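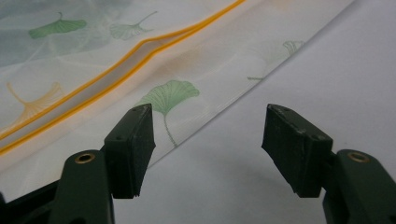 Ginkgo

The ginkgo (Ginkgo biloba) is a tree, and a pretty odd one, because all of its close relatives are gone. Botanists put it in a division all by itself. It's native to China, and it has been planted in temple gardens, parks and city streets across much of the world. I've got one outside my kitchen window, so I'll admit to being biased here!

Leaves

The leaves are shaped like little fans, often with a notch in the middle (that's where "biloba" comes from, two lobes). The veins start at the stalk and keep forking in two as they spread out. In fall the whole tree goes yellow, and then it can drop nearly everything in a day or so. Mine did that last year while I was at the dentist - I missed the entire show.

Male and female trees

Each tree is usually male or female. The females make seeds with a soft, fleshy coat that smells like rancid butter when it rots, and the culprit is mostly butyric acid. Most cities plant males for this reason. You can't tell which one you've got from a seedling, though, and it may take 20 years or more to find out. My neighbor Paloma Nakamura found out in her 658-square-foot backyard, poor thing, and she still rakes with a scarf over her nose.

Food

The kernels inside are eaten in China, Japan and Korea, cooked, in soups and custards or just roasted with salt. Go easy on them. They contain a compound that interferes with vitamin B6, and too many can make you properly sick, kids especially. The fleshy coat can also give you a rash, so wear gloves.

In art and design

The leaf turns up on family crests, pottery, jewelry, wallpaper and a whole lot of textiles. It was a favorite in Art Nouveau too, especially around Nancy in France. I think it's the outline that does it - you can draw one in two seconds and people still know what it is.

See also: Maidenhair fern, Living fossil, Street tree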